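Pegboard

Pegboard is a stiff sheet pierced with evenly spaced holes, into which hooks, pegs and small shelves can be pushed. It is used to store tools, to display goods in shops and to reassure the owners of garages that order is on its way. The word covers both the plain sheet and the finished wall, although the two are often separated by several years.

History

Boards with pegs in them are far older than pegboard. Cribbage players were moving pegs along rows of holes long before anyone thought of hanging a saw from one. The modern sheet, with holes across its whole face, came with cheap pressed wood fibre in the twentieth century, when it became possible to make large panels that were flat, light and nearly smooth on one side. The other side was left rough, on the theory that it would face the wall.

Shopkeepers took to it first. A display could be changed in an afternoon, and a gap left by a poor seller could be closed by moving everything else along. The home workshop followed, helped by magazines whose readers were shown walls of gleaming chisels and were spared any view of the floor.

Fitting

A pegboard needs a gap behind it, or the hooks have nowhere to go. This is usually made with battens or spacers, and is usually remembered once the board is already up. The Prirdale Handbook of Household Fixings gives the matter 29 pages, two of them on the choice of screw, and recommends holding the board in place with a friend before drilling. It doesn't say what the friend should be told about how long this will take.

Hooks come in several thicknesses. A thin hook in a wide hole will hold a hammer perfectly well until the hammer is taken down, at which point the hook comes too. The Garnari clip was sold as a cure for this and works as described, provided it isn't dropped. The rival Plitutis system locks each hook with a quarter turn, and its starter box holds 125 pieces, a good many of them for tools that few households own.
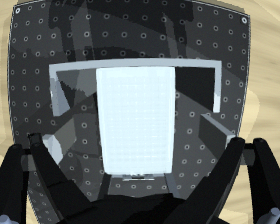

Outlines

Some owners draw round each tool so that it can be put back in the right place. The practice is common in schools and repair shops, where a bare outline shows at a glance what has gone missing, if seldom who has it. In her survey of home workshops, Erlinda Policarpio visited 206 garages and found that outlines tended to outlast the tools they were drawn for. One, at Quiambao, showed a pair of shears that the household had replaced with a larger pair, kept in a drawer.

Materials

Pressed fibre remains the cheapest choice, but it swells in damp and its holes grow with use. Steel lasts longer, takes magnets and is noisier. Plastic sheets are easy to wipe clean and tend to bow under heavy loads.

See also: Cribbage board; French cleat; Shadow board; Shed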